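Notes for the talk on mending at home
Posted in April by the Hapeta Mending Circle

Start by saying who we are. The circle meets in the back half of the Tamano hall, tea from half past six, sewing from seven. Bring your own scissors if you have good ones. Ours are blunt.

The talk is 20 minutes, then 40 for people to try a darn themselves. Keep to it. Last time the first part ran over and the back row never got a needle.

First point: catch it early. A thin patch at the elbow takes a quarter of an hour. A hole in the same place takes an evening. Hold the garment up to a window before you wash it and look at elbows, heels and the seat.

Second point: match the weight of the thread before the colour. Thick yarn in a thin jumper pulls the stitches round it and makes a new hole next to the old one. Pass round the two sample squares here. (They are in the Vasider tin.)
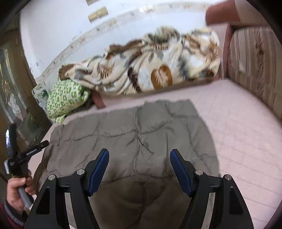
Do you have to wash a jumper before you darn it?
It's better if you do. Grease makes the yarn slide about, and moths like dirty wool more than clean. Let it dry flat and leave it a day.

Third point: trousers. A patch goes on the inside, cut 2 cm bigger than the hole all round, with the corners rounded off. Tack it first. Stitch with the leg turned inside out and check often that you haven't caught the other side.

Figures, if anyone asks: our repair book stands at 2,229 items, of which roughly 300 were socks. Zips are the job we turn away most.

Finish with dates for the Oden Street session and where to leave wool. Mention the chairs.

Recent items
Sewing on a coat button so it stays
Moths: what we tried
Zips we can and can't do
Wool wanted, any weight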